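Two arms, one pair of headphones: how the Landby group taught a robot to handle things that fold

The robotics group at Landby works on the ground floor of a former print works, in a room that is mostly desks. The group leader has spent the past two years on a narrow problem: getting a pair of low-cost arms to pick up objects that bend, fold and swivel while they are being held. The results were released as a technical report this summer. We spoke in the group's meeting room, and the leader asked that the interview run without individual names, as the work was shared across the whole group.

The choice of object came first. Most two-armed studies use towels, boxes or kitchen items. The Landby group went for headphones.

"A box stays a box," the group leader said. "A towel has no proper shape at all, so people treat it as a different kind of problem. Headphones sit between the two. The band is springy, the cups turn, and on some models the whole thing folds up. If you hold it by one cup, the other one swings. You have to plan for that, or at least react to it."

The task is simple to state. The robot takes a pair from the table, brings the second gripper in to steady it, turns it so that the cups face down, and lays it back in a marked position. A person would do it in a couple of seconds without looking. In the first months the arms could manage it with one model only, and only when that model had been placed by hand at the same spot each time.

"We had a very good demonstration of one pair of headphones," the group leader said. "Then a student brought in a different pair and it failed every time. The gripper closed where the band used to be."

The group tried two ways round this. The first was to give the system a measured model of each pair, with the hinges marked. It worked, but each new pair took most of a day to prepare, and the measurements were no use once a hinge loosened. That line of work was dropped in December. The second was to collect demonstrations from people driving the arms directly and train a single policy on all of them. The report is about the second.

In total the group recorded 1,878 demonstrations, all at Landby. The arms are moved by an operator holding a matching pair of smaller handles, and the motor positions are stored along with the camera views. A session lasts 15 minutes, after which the operator has to take a break.

"People get sloppy after that," the group leader said. "You can see it in the data. The movements get quicker and the grasps get worse. We were keeping people on for an hour at the start and throwing a lot of it away."

What went into those sessions turned out to matter more than how many there were. The early recordings were tidy: one pair on the table, nothing else near it. A policy trained on those did well on a bare table and badly as soon as there was a second pair in reach. It would start for one, drift towards the other and close on the gap between them. The later recordings put several pairs on the table at once, and operators were told to leave packaging and cables where they fell.

"We stopped tidying up," the group leader said. "That was the biggest single change and it cost nothing."

The other change concerned mistakes. Operators had been told to stop and start again if they fumbled. Under the new rules they carried on and recovered, and the recovery was kept. The group set aside 141 of these for a separate comparison. When they were left out of training, the policy coped well enough until something slipped, and then it froze or kept repeating the same closing movement. With them put back in, it would more often open the gripper, move back and try again.

I asked how the final test was run. The group used pairs that had not appeared in any of the recordings, bought second-hand from a dealer in Rustevham, and had the starting positions drawn at random by a script. Nobody on the team was allowed to move a pair once it had been put down. The policy completed the task in 81 per cent of trials.

"I'd like that to be higher," the group leader said. "But I trust it. We had better figures a year ago and I didn't trust those at all, as we were choosing the positions ourselves."
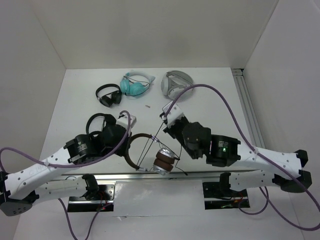

The two-arm cell at Landby, with a brown pair between the grippers and three other pairs at the back of the table.

The failures fall into a few groups. Thin bands are the worst, as the fingers tend to push them aside before they close. Shiny cups confuse the depth estimate. Loose cords are a nuisance of their own, and the group does not yet have a good answer to them.

"A cord doesn't weigh anything, so the arm doesn't notice it," the group leader said. "It only finds out when it tries to lift and something else comes too. We've looked at using the motor currents to pick that up. It's noisy. I wouldn't put it in a paper yet."

The hardware was kept cheap on purpose. A second group, at Butville, has built its own copy from the published parts list and is running the same trained policy on it. Early results there are lower, and the two groups are still working out whether the trouble lies in the camera mounting or in the play in the joints.

"They sent us a recording and we could see their left arm sitting a few millimetres low," the group leader said. "That's enough. The policy has learned our arms, with all our arms' bad habits. I think that's a real limit of this way of working and we say so in the report."

Funding for the next stage comes from the Wilczyńska programme. The plan is to move to other hinged objects, starting with spectacles and folding rulers, and to find out how many new demonstrations each one needs when the headphone data is already there. The group leader would not guess at the number.

The recordings and the training code are to be released together, once the camera views have been checked for faces. Until then the group will share a smaller set with other labs on request.

Interview published August 14, 2025. It has been shortened for length.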